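Candumari Tableware Sorting Set
Data card, revision 2
Last updated October 6, 2004

Summary

Candumari is a collection of recordings of one household chore: clearing mixed plates from a table into a storage bin. The set holds 531 episodes. Each episode has a video track, a task label and an object list. The card covers the objects, the table layout, the labels and the known gaps. File formats are in a separate note kept with the Verken loader.

Setting

All episodes use the same pale tabletop, with blue-and-white decorated panels on the walls. A blue plastic storage bin stands at the back. The bin is the only valid target for plates. Plates on the table at the end of an episode are logged as remaining, whatever their position.

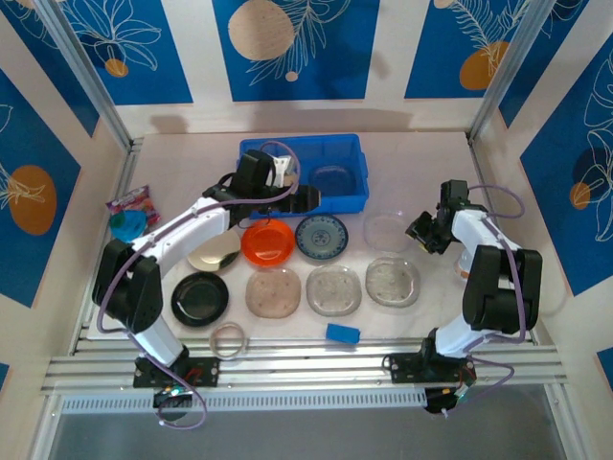
Does a plate have to lie flat in the bin to count as stored?
A plate counts as stored once it is fully inside the bin walls and released. Leaning, stacked and overlapping plates are all accepted. A plate resting on the rim of the bin is logged as remaining.

Objects

Plates were picked to differ in color, finish and outline. Object names in the label files are built from color or pattern first, then shape, then the word plate or dish. Material is left out of the name except for glass, where it is needed to tell pieces apart.

Name groups in use:

plate, solid color (orange, black, dark blue)
plate, patterned (blue and white, decorated rim)
plate, speckled (beige)
plate, clear glass
plate, translucent, square outline
dish, small, cream

Dark blue and black plates are easy to confuse on video. Labels for these two were checked a second time in April against the layout sheets, and corrections are merged into this revision. The old names remain in the alias table.

Non-plate items also appear on the table in part of the set. These include cups, a sponge and small snack packages. They are listed under the field "other" and carry no target. Moving one is not an error unless it ends up in the bin.

Layouts

A layout sheet gives the starting position of every plate. There are 80 layouts. Positions are written as row and column, with row one closest to the front of the table. Plates already in the bin at the start are listed with row zero. Fudell layouts keep plates apart. Nwachukwu layouts place them close together or with edges touching, which makes the translucent pieces harder to outline.

Orientation is not recorded for round plates. For square pieces it is recorded as straight or turned.

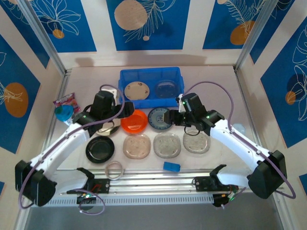 Figure 2. Mixed plates on the table, with a beige speckled plate and a clear glass plate in the bin.

Labels

Each episode has one task label from a list of 5:

store_all: move every plate to the bin
store_color: move plates of the named color only
store_glass: move clear and translucent plates only
unload: take plates out of the bin and set them on the table
rearrange: change positions on the table, bin not used

Start and end times are given in seconds from the first video frame. Times for single plates are given only for store_all and unload. A plate that is picked up and put back in the same place gets no entry.

Known gaps

Clear glass is hard to see against the pale tabletop. Outlines for these plates follow the visible rim and may be off on the far side.

Plates at the bottom of a stack in the bin can be fully hidden. They keep their name in the object list and are flagged "hidden" for the time they are out of view.

Bowls and flatware are not part of the set. Results from Candumari should not be reported as results on general dish handling.

Color names were assigned by eye. No color chart was used.

Changes in revision 2

Alias table added. Row zero introduced for plates that start in the bin. Field "misc" renamed to "other". Two duplicate layout sheets removed and the rest renumbered.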